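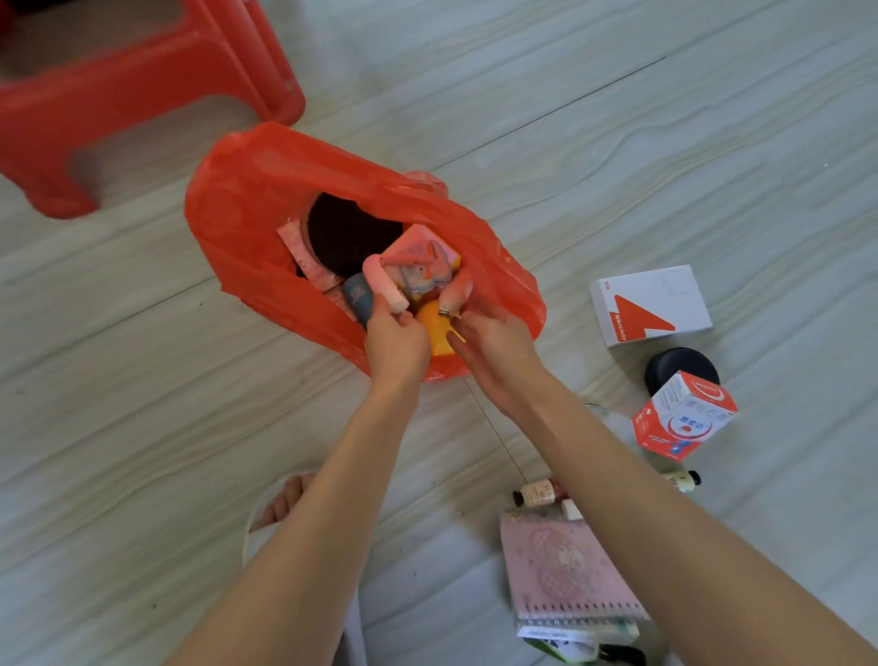
Thursday, late

Ten past eleven and I should be asleep, which is funny given what today was all about, but I want to get this down while I'm still pleased with it.

The wool topper came! Three weeks after I ordered it from the little place in Cinness, and a good deal heavier than I'd imagined. I had to drag it up the stairs by one corner. It's been unrolled on the bed since two o'clock with the window open, and the sheepy smell has nearly gone (I rather like it, I'll admit, but R. does not).

So, the whole saga, for when I forget. We bought the Fitzsimmons mattress when we moved to Firham, the medium firm one, and it's a good mattress, I've never said otherwise. It has 1,007 springs, a number I only know because it's printed on the label and I've changed a lot of sheets. But since the autumn my hip has been waking me at four. I sleep on my side, always have, and I'd get up feeling as if I'd spent the night on a church pew. I was all set to replace the lot. I'd even been to lie on the Jallus in the shop, twice, with my shoes hanging off the end, and very nice it was too, until I saw the price and sat up again.

Then Effie Geddes told me at choir that she'd had the same trouble and had put wool over hers. She lent me her spare for two nights in February, a single, so I had it on my side only and there was a ledge down the middle of the bed. R. kept rolling up against it like a boat at a jetty. But I slept until half past six both nights! I could not believe it. I rang Effie before breakfast and I think I shouted.

The thing I hadn't understood is that a topper doesn't make a bed soft all the way through. You still feel the firm part holding you up, and it's only the shoulder and the hip that get to sink a bit. I'd tried a foam one years ago at the old flat and boiled. With wool I wasn't too hot and I wasn't reaching for the blanket at dawn either, and I went down to one duvet, the thin one, with frost on the car outside.

Sorcha Chisholm in the shop was lovely about it and talked me out of the thicker one. She said to go for the middle depth, see how I got on, and not to judge it for a fortnight, as the wool packs down where you lie. Turn it every week to begin with, head to foot, then once a month. Air it on a dry day. Never, ever put it in the machine. She's written all that on the back of the receipt, and I've stuck it inside the airing cupboard door next to the boiler man's number.

Things still to sort out. The deep fitted sheets: our old ones only just go over the mattress, and with the topper on they ping off at the corners. I got one on this evening by kneeling on it, but it won't last the night. I need two at least, 32 cm if I can find them, and the cotton ones wash at 60, which is handy, though I mostly do ours at 40. And pillows. I'm higher up now, or sunk lower, I can't work out which, and my usual two feel like too many. I'm trying one tonight.

R. has just come up and lain down on his side with his book and said "oh", in quite a good way. He's gone very quiet since. The book is on his chest.

Window shut, lamp off, one pillow. Will write tomorrow and say how the hip was.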